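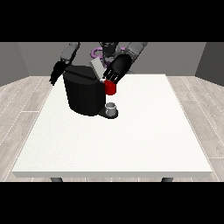

*Last changed: Monday, February 20, 2023*

## 4. Coverage and interference at the replacement site

**Figure 3.** Simulated view: humanoid robot with both arms extended over a white table.

The service considered in this section is a low-power FM station on the Bosby garrison, relayed to family housing at Cestine. Its original mast stood on leased ground that had to be given back, and the operator applied to move the transmitter to the water tower at Kurup. Section 3 set out the licensing steps. We now deal with what the move does to reception, and with the field strength limits that the civil regulator applied when it reviewed the request.

### 4.1 Measurement method

Field strength was measured at 28 fixed points along the public roads between Bosby and Cestine. Each point was visited twice, once in June with the old transmitter on air and once during the trial period at Kurup. The receiving aerial was held at the same height on both visits. Readings were taken with the vehicle stopped and the engine off, and the median of 200 samples was kept for each point. Points where a lorry or bus passed during sampling were measured again on the same day.

The old transmitter ran at 2000 W effective radiated power. The trial permit allowed 395 W. The two sets of readings are therefore not directly comparable, and we scaled the trial readings to the higher power before working out path loss. Both the scaled and unscaled values are used below. The unscaled values describe what a listener received during the trial - the scaled values describe the site.

### 4.2 Results

After scaling, the Kurup site gives lower path loss than the old mast at every point north of the railway. South of the railway the result is mixed. The ridge above Cestine blocks the direct path to the lower housing blocks, and the received signal there depends on reflection from the opposite slope. Multipath distortion was heard at these points on stereo programmes and was much less marked when the receiver was switched to mono.

Without scaling, the trial signal fell below the planning value for stereo reception in most of the southern area. Mono reception remained usable outdoors. We did not measure indoors, and the loss through the reinforced concrete walls of the housing blocks is likely to be large enough to matter.

No interference was found to the civil station at Jillano, which uses the adjacent channel. The regulator had raised this as an objection to the application. Our readings support the operator's view that the protection ratio is met at the permitted power, but they do not show that it would be met at full power. A separate test would be needed for that.

### 4.3 Exposure limits

The regulator's second objection concerned public exposure near the tower. The nearest place open to the public is a footpath which passes below the aerial. Broadband readings along the path stayed under the national limit throughout the trial. The limit is stricter than the one used in the operator's own safety rules, and the application had cited only the latter. This omission, a matter of paperwork, accounted for most of the delay described in Section 3.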